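Date: September 18, 2025
By: Local history desk

The airfield at Trukerberg closed in the spring after the war ended, and within a few years most of it was back under barley. What remains is a stretch of perimeter track, two brick huts and a concrete base that used to hold up the water tower. The woman who has spent much of her retirement working out who served there lives four miles away, in a bungalow with a spare bedroom given over to the files. She asked not to be named in this article, as several of the families she writes to have asked for the same thing.

Her interest began with her father, a fitter on the ground crew.

"He never said much about it," she said. "He talked about the food and the mud. I knew he'd been on nights and I knew he'd hurt his hand, and that was all I had when he died. I sent off for his service record and it came back as 2 sheets of paper with a lot of abbreviations on them."

One of the abbreviations referred to a fire in May 1943. She had never heard of it and neither had the parish council. The local newspaper of the time carried no report, which she puts down to censorship. It took her a winter to find the first proper mention, in the back of a ration ledger kept by the grocer in the village. 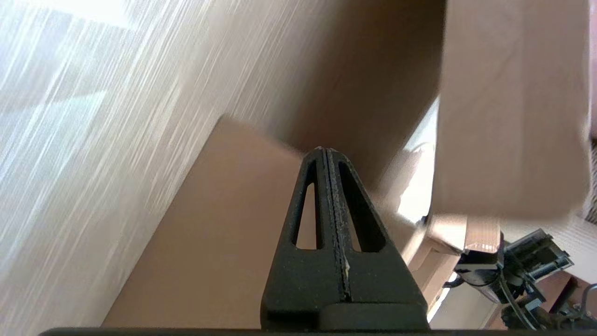 "He wrote down who he'd delivered to and what they owed," she said. "Then in between there'd be a line on the weather, or somebody's cow. For that week it says the bomb store road was shut and he couldn't get the van through, and that 4 men had been taken to the cottage hospital. He didn't put their names. He did put the price of the candles."

The fire, as far as she can now piece it together, started in a lorry parked by the fuel compound. The crew on duty pushed it clear by hand, as the engine would not start, and rolled it into the drainage ditch on the north side. All four of the injured men survived. Her father's hand was burnt across the palm, and he was back at work within the month.

The station had at its height 2,000 people on it, and she believes that is part of the reason the story was lost. Squadrons came and went. A man might be posted away before his bandages were off, and those who replaced him would have heard only that there had been a fire of some sort.

"People want to know about the aircrew, and quite right," she said. "But there were cooks and drivers and girls packing parachutes, and they've gone out of it altogether. I had one lady ring me who'd been a telephonist there at nineteen. She said I was the first person to ask her about it since her husband." 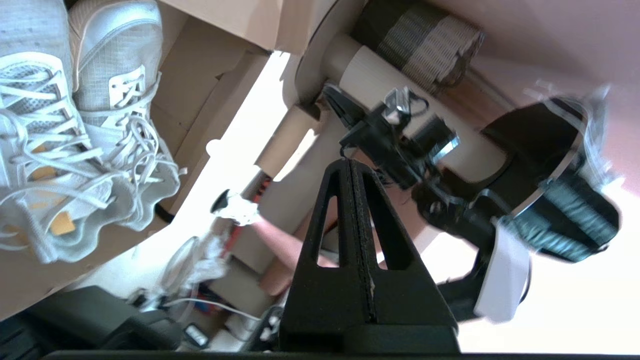
She now has index cards for 200 of them. Each has a name, a trade, the dates if she can get them, and a note of where the information came from. She is strict on that last point. Early on she accepted a story about a crashed bomber in the mill pond, and repeated it in a talk, and afterwards found that it belonged to a different airfield in another county.

"I had to stand up the next time and say I'd got it wrong," she said. "I didn't enjoy that. So now if I can't say where it's from it goes in pencil."

The hardest part has been the civilian side. A building firm called Lemaire laid the second runway and brought in its own labourers, who lodged in the village and at Bavow, the big house beyond the church. The firm's wage books have not been found. She has traced a few of the men through the school admissions register, where their children appear for a term or so and are then marked as left.

The house was pulled down in the fifties. A former kitchen maid told her that the labourers slept in the ballroom on straw mattresses and were charged for the straw — a detail that is still in pencil.
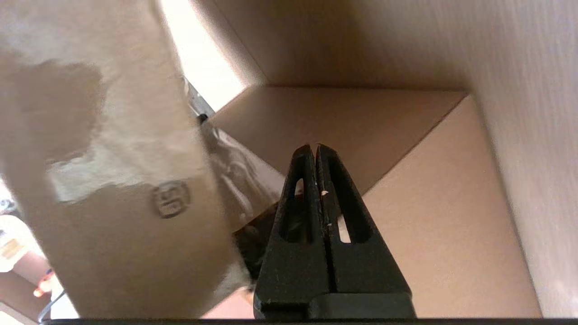
She has not yet managed to name the other three men who were hurt in the fire. The hospital's admission books for the war years were kept in a cellar that flooded, and what was saved begins in 1946. The station's own record book gives the incident a single line, with the time and the loss of one vehicle.

She has written to a veterans' newsletter and put a card up in the post office. One reply came from a man whose grandfather drove a fuel lorry at Trukerberg and had scars on both arms that he would not discuss. The dates fit, but the grandson has no papers and the service record has been applied for. She expects to wait until after Christmas for it.

In the meantime she is going through the grocer's ledger again from the beginning, as she only read it for that one month the first time. She has got as far as the second winter of the war, and the handwriting is getting worse.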